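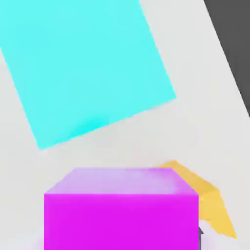
Why did the robot arm drop the block?

A robot arm often practises inside a computer before it moves anything real. This is called simulation. The arm, the table and the blocks are all worked out with numbers. If a block falls, there is no damage.

In June, a practice arm called Avau was given one job: pick up a block, lift it and put it down in a new place. It tried the job 876 times. In 60 of those tries, it let go too early.

What went wrong?

A gripper is the part of a robot that holds things. Avau's gripper had to close before the arm went up. The program gave it a fixed time to do this. When the fingers started wide open, they needed longer. The arm did not wait. It began to lift while the grip was still weak, and the block slipped out.

This kind of mistake is called a timing fault. Each part did what it was told, but one part moved too soon.

How was it put right?

Chibuzor Shehu, an engineer at Ultard, added a check. The arm must now measure how hard the fingers are pressing. If the push is too weak, the arm stays still and measures again. After 3 weak readings it stops and shows a fault message.

Why does it matter?

A real arm may carry a load of 20 kilograms. If it drops that load, a person could be hurt. For this reason, people stay outside a fence while a large arm is working. A switch on the gate cuts the power to the motors when the gate is opened.

Words to know
Fault: something in a machine that does not work as it should.
Load: the thing a machine is carrying.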